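Shuttlecock

A shuttlecock, also called a shuttle or birdie, is the object struck in badminton and in several older games. It has a rounded base, usually cork, and an open cone of feathers or plastic. The cone makes it slow down sharply in flight and turn so that the base leads.

Feathers

Feathered shuttles use 16 feathers, most often from a goose or duck. All of them come from the same wing, as left and right feathers curve in opposite directions and would spoil the spin.

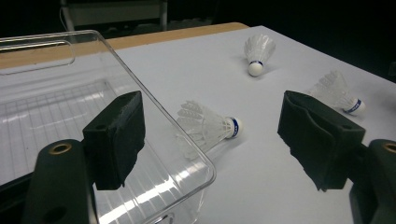 Feathers become brittle in dry air. Players often hold a tube of shuttles over steam before a match, or leave it in a damp room overnight. The Nolholm club league lets each side reject a shuttle before the first serve of a game but not after it, a rule that has caused argument most winters.

Plastic shuttles

Plastic skirts last much longer and are common in schools. They leave the racket more slowly on a hard smash and fall less steeply at the end of a clear. The Drilta schools league uses them in all 23 of its halls and replaces them once a term.
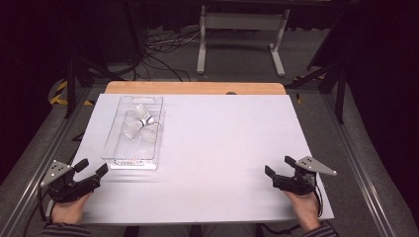 Tincuța Sandu disagrees with the practice, writing in the league's newsletter that children taught only with plastic have to learn the drop shot again when they move to feathers. She would bring feathers in from the second year, using shuttles passed down from adult clubs.

Speed

Shuttles are sold in speed grades, and a faster grade is used in cold halls or near sea level. To test one, a player hits a full underhand stroke from the back line and notes where it lands.

Related games

In battledore and shuttlecock, two players keep the shuttle in the air for as long as possible. Cletus Whitfield's history of the game at Bratu records a rally of 2000 strokes. Other games, including jianzi, use the foot and a weighted shuttle.

See also: Badminton, Battledore, Jianzi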